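How a Robot Arm Gets Its Morning Check

A robot arm is a machine with joints, a bit like your own arm. You have a shoulder, an elbow and a wrist. A robot arm has joints too, and each one has a motor inside. At the Pirnora workshop, the arm practices kitchen jobs such as loading dishes. Before it does any of them, a technician named Ladan Shirazi checks it. The check takes 30 minutes.

Step one: power off. Ladan switches off the arm and waits for the motors to stop. A motor that is switched on can move without warning, so hands stay away until it is off.

Step two: joints. She turns each joint slowly by hand. It should feel smooth. A gritty feeling means dust has got inside, and the joint must be opened and cleaned. She also checks the bolts with a torque wrench – a tool that clicks when a bolt is tight enough.

Step three: straps and cables. Cables carry power and signals to the motors. If a cable hangs loose, it can catch on something when the arm bends.
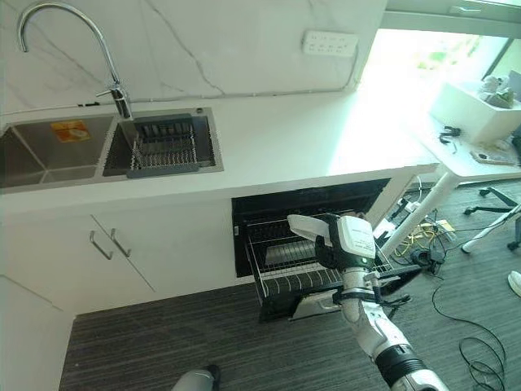 Calibration is the next step. To calibrate a machine means to teach it where its own parts are. Every joint has a sensor called an encoder, which measures how far the joint has turned. If the encoder is wrong by even a small amount, the error grows along the arm, and the gripper at the end misses its target. A dishwasher drawer is a hard test for this. The tines of the rack stand in parallel rows, and a gripper has to reach between them without bumping one. Ladan sends the arm to a set of known points and compares the numbers on her screen. One joint should read 172 degrees at the first point and 161 degrees at the second. If it does not, she enters a correction and runs the test again.

Step five: the gripper. The gripper is the robot's hand. Ladan wipes the fingers with a soft cloth and makes the gripper open and close 31 times. The fingers should meet evenly every time. Worn finger pads are replaced – new ones are kept in a drawer marked "Ghoneim pads."

Last of all, she writes the results in the logbook. A typical entry looks like this:

Thu 3 August. Joints smooth. Cables secure. Calibration corrected once. Finger pads to be changed in September.

Words to know

Encoder: a sensor that measures turning.
Calibrate: to check and correct a machine's measurements.
Torque: a turning force.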